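3.2 Reading the verses aloud

I should say how I came to the recordings, as it shaped what I did with them. I'd been working from the Rodholm edition of the verses for two winters, and I kept tripping over the refrain on right speech. On the page it looks like filler. Chanted, it comes back every 8 lines and you start waiting for it — I certainly did, and I'm no chanter! So I went back through all 300 verses and marked where the breath falls.

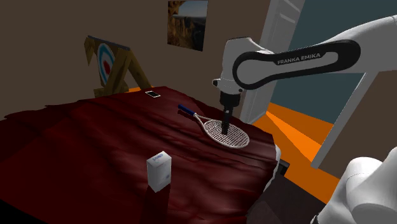

Figure 2. Rendered view of a Franka Emika arm with a black gripper, over a table with a dark red cloth.

Gunnlaugsson treats the refrain as a later addition, put in by monks who wanted something easy to remember. I like the idea, but I can't quite make it fit. The older Grasier text has it too, in the same places bar a couple, and there the wording is rougher (the verb for "turn away" is spelt three different ways). If somebody tidied up the poem, they left that bit very untidy.

My own guess is that the refrain began as the listeners' part. The teacher speaks, the room answers, and off they go again. I come back to this in section 4, with the marked verses set out in full.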